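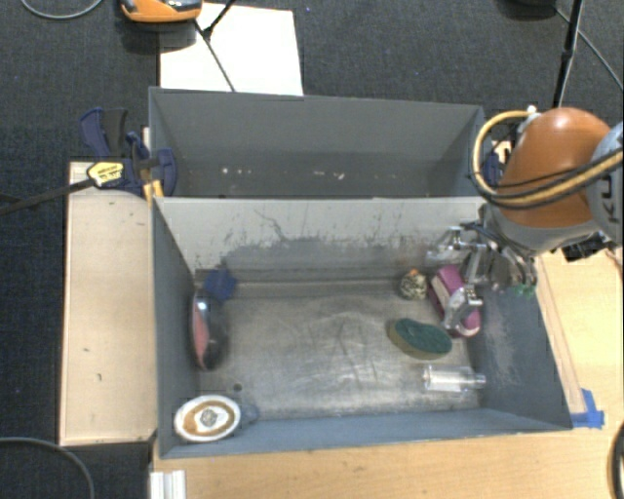 Attachment 1: front bin on the Trevberg cell, gripper at the right side of the bin.

Ticket: Grasp examples rejected after upload, front bin only
Project: Correa
Site: Trevberg cell
Status: Closed, with one open point

Problem as first reported

We gather grasp examples for the Correa learning system. Each example is one try of the arm to take an object out of the front bin, and it has three parts: the picture before the try, the joint and finger positions during it, and the result label (held or not held). After the January upload, the checking script accepted 1,352 examples out of 1,761. The rest got the message "label and finger width do not agree". Before this upload we saw this message only rarely.

I first believed it was a fault of the checking script, so I ran the script again on the older data from December. It passed as before. The script is therefore not changed in its behaviour.

What I checked

09:20 — Sorted the rejected examples by position in the bin. Most of them are tries near the right wall. The tries in the middle of the floor are almost all good.

09:45 — Looked at the objects in use. We have a mixed set in the front bin at this time, among them the purple box-like one with rounded ends, the scrubbing sponge with the dark green top, and the clear bottle. The sponge has many rejected examples, and the purple one has many too. For the bottle I can not say, there were too few tries with it.

10:10 — Played back 55 of the rejected tries one after the other. In most of them the label says "not held" but the finger width stays open at a value which fits a held object. So the label is wrong, and the width is right. In a smaller part it is the opposite.

10:50 — Asked in the Gramham channel if they changed the label step. They answered that the label is now made from the weight reading and no more from the width. This change came with the new settings file, and our cell took the file automatically during the night.

11:30 — Compared the weight reading with and without touching the wall. When a finger rubs on the wall during the lift, the reading is disturbed for a short moment, and the new label step takes its sample exactly in this moment. It explains why the right wall gives so much trouble: the arm comes in from this side and goes down close to the wall.

First try to repair (did not help)

I raised the weight limit a little in the settings file. The wrong "held" labels became fewer, but the light objects were then labelled "not held" also when they were well in the fingers. I put the old limit back.

Second try to repair (helped)

I moved the moment of the sample. The weight is now read 300 milliseconds after the lift is finished, when the arm stands still. I also set the label step to write both values, weight and width, in the example, so that we can compare them later without playing back everything.

Steps, if another cell has the same fault:

1. Stop the collection and wait until the arm is in its home position.
2. Open the settings file and find the part "result label".
3. Change the sample moment from "during lift" to "after lift" and enter the delay.
4. Switch on "write both values".
5. Save, and switch off the automatic update for this file. Otherwise the change is lost the next night.
6. Start a short run with tries near the walls and look at the labels before you start the long run.

The short run on our cell was without any rejected example. In the long run in the afternoon there were two, and both were real mistakes of the grasp, with the object slipping at the last moment. The script is right to refuse these.

What to do with the rejected examples

Please do not delete them. The pictures and the positions are good, only the label is in doubt. Trurier has a tool which makes the label again from the finger width, and I sent them the list of file numbers. Until they are ready the examples stay in the folder "hold" and are not used for training.

Open point

The accepted examples from the same upload can also contain wrong labels, where weight and width agreed by chance. I would prefer to run the Trurier tool over the whole upload and not only over the rejected part. It needs a decision from the Correa side — I can start it the same day when I have the answer.

Update, 16:40: Correa agrees to the full run. Ticket closed for the cell, the relabelling continues under its own ticket.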